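January
Posted by the Olatunji shop, floor notebook
7 shares | 2 comments

Floor care, main bay. Continued from the last entry.

Swept the full bay before lunch, wide dust mop first, then the stiff broom along the walls. Floor area per the lease drawing is 3,028 square feet, including the strip under the shelving, which still counts for cleaner quantities even though the mop does not reach it. Used the drawing number for all mixing below.

Dust load higher than last month. Heaviest along the route from the loading door to the saw corner. Fine gray, with some grit near the door. The mat at the door is full and was leaving a line of grit along its inside edge each time it got stepped on. Took it outside, beat it, vacuumed both faces, put it back with the rubber edge toward the bay. Needs a second mat of the same width. Castetti sells them by the running foot.

Wet cleaning. Started with the Tosent neutral cleaner at the label dilution, two buckets, one for solution and one for rinse. Changed the rinse water when the mop head could no longer be seen through it. Worked in lanes from the back wall toward the door so that no lane had to be crossed while wet. First pass left a visible film in the lanes near the saw corner. Repeated those lanes with plain water. Film gone when checked at a low angle with a flashlight.

The film is probably old cleaner. The previous bottle was the Drurkadetti concentrate and the measuring cap went missing at some point last year, so it was being poured by eye. The bottle is now retired. Do not mix what is left of it with the Tosent. Label on the shelf updated.

Scuffs. Black rubber marks in the turning area by the benches. Tried in order:

- neutral cleaner and a white pad: light marks out, heavy marks unchanged
- dry melamine sponge: most heavy marks out, sponge breaks up fast
- mineral spirits on a rag, small spot only: mark out, finish dulled slightly

Stopped with the spirits after the one spot. The dull patch is left of the bench leg and should be looked at again after the next recoat. Until then the melamine sponge is the method. Wipe up the crumbs before they get walked into the lanes.

Tape. Pulled the old aisle tape that had started to curl. Where it came up whole there was little residue. Where it tore, the adhesive stayed in a band the width of the tape and picked up dust right away. Plastic scraper at a low angle, warm water, wait, scrape again. Metal scraper not used and should stay in the drawer. New tape goes down only after the floor has dried overnight, since the last lot was laid a few hours after mopping and lifted at the ends first. Press it with the hand roller and do not stretch it. Stretched tape shortens later and opens a gap at the corners.

Slip check. Walked the lanes in the usual shop shoes after drying. No slick areas by feel. The strip in front of the sink felt different from the rest, a little tacky, so it got another rinse. Did not do a meter reading. The meter is still out on loan and the last reading in this book was taken before the current coating, so there is nothing to compare against anyway.

Drying. Doors shut, heater on low, one fan at floor level pointed along the bay. Last lane was dry to the hand at 2 p.m. The corner behind the shelving took longest, as before. Moving the fan to that end for the last hour would likely help. Try it next time.

Gouges. Marked 9 with pencil circles and copied the positions onto the plan taped inside the cover of this book. All shallow. Patch compound on hand is past its date and has skinned over in the can, so filling waits for a new can. Keep the circles dry or they will wash off.

To order: patch compound, one mop head, melamine sponges, second door mat, a new measuring cap or a small graduated cup to live with the bucket.

Open item: whether the dust mop pass should move to the end of each shift. At present it happens in the morning, so the day's dust sits overnight and drifts under the shelving when the heater starts. No change to the sheet until it has been tried for a couple of weeks.

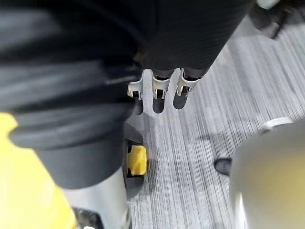 How long should the floor dry before new aisle tape goes down?

Leave it overnight with the doors shut and the fan running, then wipe the tape line with a dry cloth and lay the tape without stretching it.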